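4. Setting up the wrist camera view in the simulator

Right, if you've got this far the Flilley arm is bolted down, the cables are clipped and you've copied my settings folder on to your machine. I do this whole section in the simulator before I let the real arm move at all, and I'd ask you to do the same, especially if you're on the shared bench at Zokengate where people walk past.

1. Open the simulator and load the file called bench_plain. It has the table and the back wall and nothing to pick up, and that's what you want for now.

2. Set the port to 2980. Mine kept going back to 1000 after every update until Lai-ching Tsang showed me the little padlock next to the box. Click it!

3. Switch the view to "wrist" and press Home. Let the arm settle before you touch anything else.

4. Look at the line where the wall meets the table. It should run level from one side to the other. If it slopes, nudge the roll setting one step at a time (I went in with big jumps the first time and spent an evening chasing it back and forth).
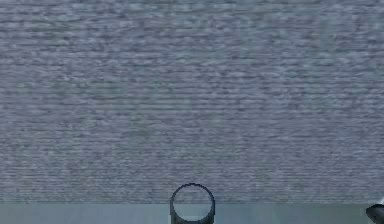

5. Once the line is level, save the pose as home_wrist. Save it under that exact name, as the Vandamov script looks for it and just sits there sulking if it can't find it.

6. Run the open and close test 3 times with the speed at 100. Sarita Lodhi likes it faster, but she wrote half the script and knows where the stop key is without looking.

Note: the wall texture is a bit smeary on older graphics cards. I've left mine on the low setting and it makes no odds for this section.

Caution: don't plug in the real arm while the simulator is still running a test. Both listen on the same port, and the arm will happily join in. Close the test, wait for the log to say "idle", then switch on at the wall.

If the saved pose won't load, delete the Jurić cache folder, restart and go back to step 3.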